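Cash or card? Spending habits in Pemonham
Student project report, 3 min read

Started this in February, wanted to know if people our age still carry cash. Asked 70 people outside the Rorach shopping centre over 3 Saturdays. Questions were short, nobody wants to stop for long when its raining.

Most under 25s pay by phone for nearly everything. Older people keep notes "just in case". Market stalls still cash only, apart from the cheese one. Wallets getting smaller too, a lot of people said they'd swapped to a card holder.
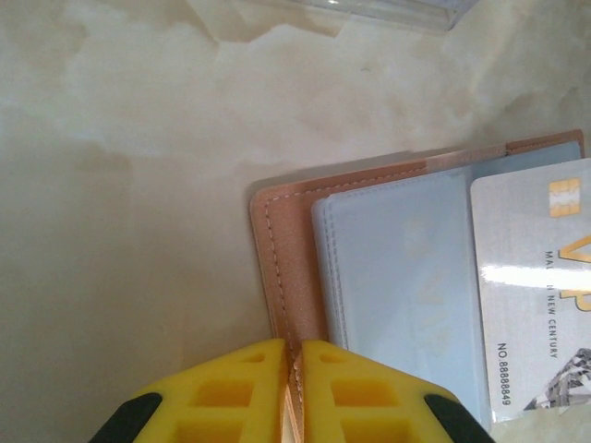

Fig. 1. Tan card holder, stitched along the edge.

Bus fares were the odd one out. Seven people said they keep coins only for the bus, even though the Quansah line takes cards now. Should of asked why, didnt think of it in time.

Problems: all daytime, one place, hardly any teenagers. Would do an evening next time.

Comments (2)

mapleleaf: my nan still uses a coin purse, good project

dj_t: did you ask about tips? always cash for me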